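From: Mavis Ostrowski
To: Wako residents' list
Date: 5 July 2026
Subject: Re: Folding and packing of clothing before room changes

Dear members,

Kaj Briem wrote:
> Residents are asked to sort their clothing on the bed before
> packing. Could the housing office confirm whether knitwear
> should be folded or rolled, and how many boxes are allowed
> for each room?

The office is grateful for this enquiry. Each room is allowed 5 boxes. Long-sleeved tops should be spread on the bed cover with the neckline away from the person folding, and both sleeves drawn out before the sides are turned in.

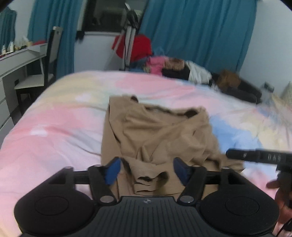 Sleeves should then be laid across the back and the garment folded in half from the hem. Knitwear is to be folded and never rolled, and placed at the top of the box. The label on the outside of a box must remain legible.

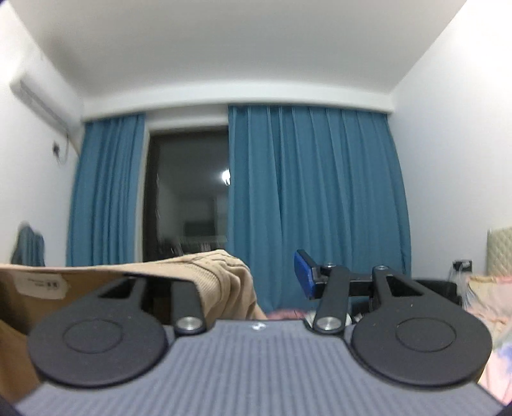 Residents moving to the Vokero building should write the new room number on the lid. The remaining garments are to be dealt with in this order:

1. Trousers. Lay them lengthwise, smooth the legs from the waistband downwards and fold twice. Any that feel damp must be aired first.
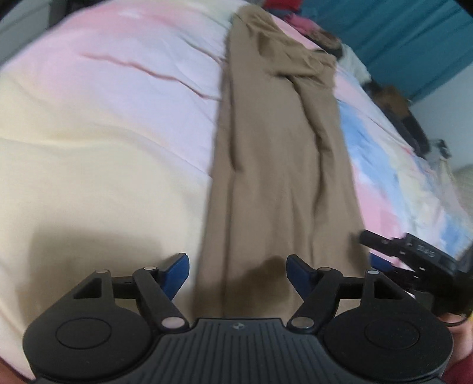
2. Cloth bags. Empty these, flatten them and pack them last. Paper bags may be carried by hand but will not be accepted by the porters.

3. Unsorted clothing. Please clear any heap from the bed before the room is inspected. Unwanted items may be taken to Room 125. 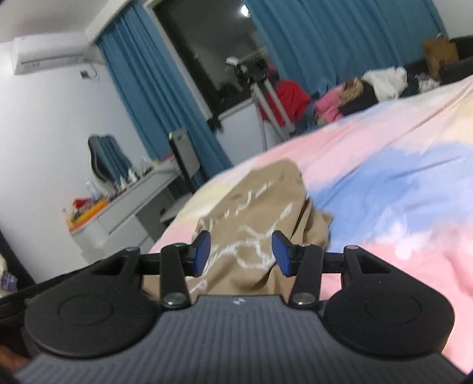 Where should boxes be left once they are closed?
Closed boxes should be left inside the room, beside the door. Corridors must be kept clear.

Further enquiries may be made on extension 526.

Yours faithfully,
Mavis Ostrowski
Housing Office, Wako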